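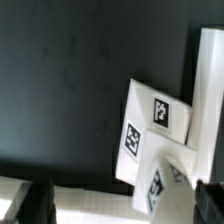
Gripper bake-off reaches its second week at Nundwood

If you've walked past our end of the Nundwood workshop lately and wondered why it's gone so quiet, it's because we've stopped arguing about grippers and started testing them. Well, we're still arguing, but now we've got a spreadsheet to argue over.

The short version is that we have three grippers to compare and only one of them is going to end up on the arm full time. The first is the Gilik, a plain two-finger job that we've had since the start. The second is the Vishwakarma, which has softer pads and a much wider opening. The third is the newest, from Zesero, and it arrived on Thursday in a box big enough to sleep in. All three bolt to the same arm and all three get the same jobs to do, so there's no excuse for any of them (or for me).

The jobs are dull on purpose. We put white blocks with square black-and-white markers on a dark table, the arm goes in, picks one up, moves it across and puts it down again. Then we do it again. Each gripper gets 14 goes at each layout, and we have three layouts: blocks standing apart, blocks touching, and blocks leaning on one another. I wanted a fourth with everything in a heap but I was outvoted, and having now watched the leaning layout a few times I'm rather glad.

Leaning is where it all gets interesting. A block that stands by itself is easy, and all three grippers sail through that one. Once a block is tipped against its neighbour, though, you have to get a finger into a gap that's hardly there, and you have to do it without shoving the whole lot sideways. The Gilik is surprisingly good at this! Its fingers are slim at the tip and it doesn't seem to mind coming in at a funny angle. The Vishwakarma holds a block beautifully once it has one, but it needs more room to get there, and it knocked the next block over so often in the first session that I started setting them up again before it had even finished moving.

I can't say much about the Zesero yet. It's had one afternoon on the arm and a good part of that went on finding the right screws. It closes very fast — faster than I'd like with my hands anywhere near it — and we've turned it down a fair bit while we get to know it. Ask me again next week.

The other thing we're trying out is the small camera up at the wrist. We've got two to choose from, and they don't agree with each other as much as I'd hoped. The markers are what tell the controller where each block is and which way it's turned, so if the camera can't read them the gripper may as well be wearing a blindfold. A marker facing the lens is no bother. Look at one from a steep angle, or while the arm's moving, and it smears into a grey mess, and then the controller either guesses or sulks. We've had some luck with making the arm stop for a moment before the last bit of the move, which costs time on every pick but saves a lot of silly misses. Bright lights on white blocks don't help either, so I've been fiddling with the lamps and getting told off for leaving them where people walk.

Still to do: run the Zesero through the touching and leaning layouts, swap the cameras over and repeat the lot with the second one, and go back over the Vishwakarma's early runs, which I suspect were done with the arm coming in too low (my fault, I'd changed the table height and forgotten to tell the controller). If that's right then it deserves another chance, and I'll clear its scores and start afresh.

We'll have the bench set up through August, and anyone in the building is welcome to come and watch, mornings being best as the arm is usually running by ten. Please don't lean on the table while it's going. Results will go up on this page once all three have done their full set, along with the spreadsheet for those of you who enjoy that sort of thing.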